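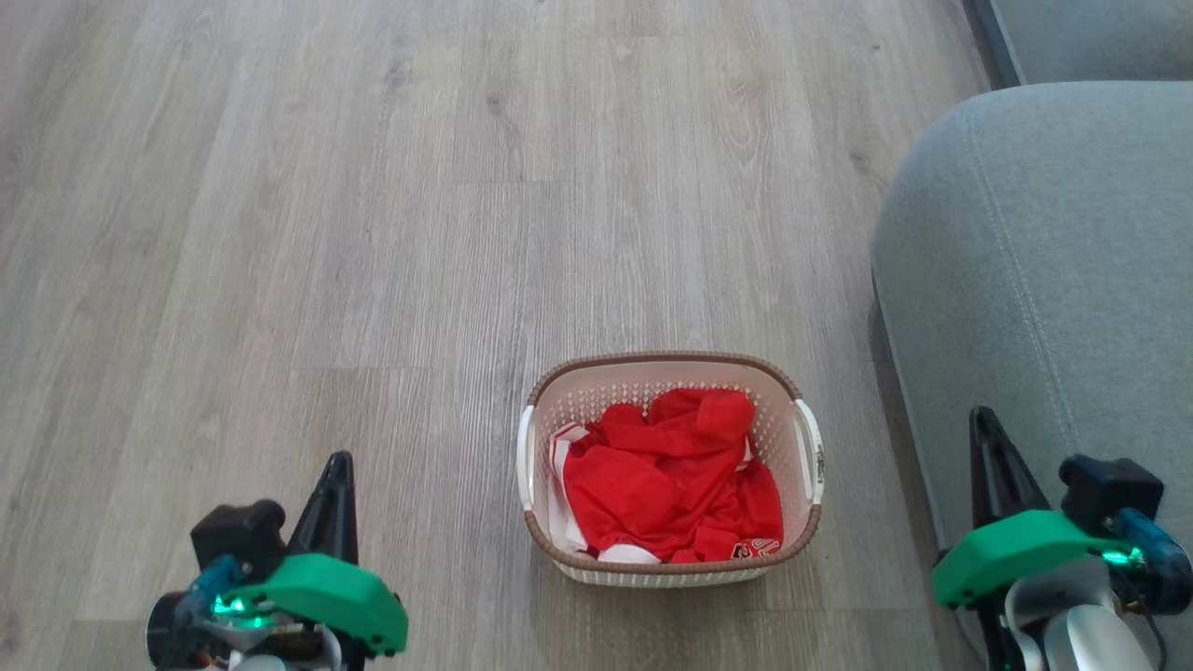 Punent: spring update released

Trodex has issued the April update for its puzzle adventure Punent. The update adds 48 new levels and a two-player mode, and corrects a fault which could erase saved progress on leaving the Palacios chapter. Players should allow over 200 MB of free space before installing. Existing saves will carry across – no action is required. Online play will be unavailable on Sunday morning during maintenance.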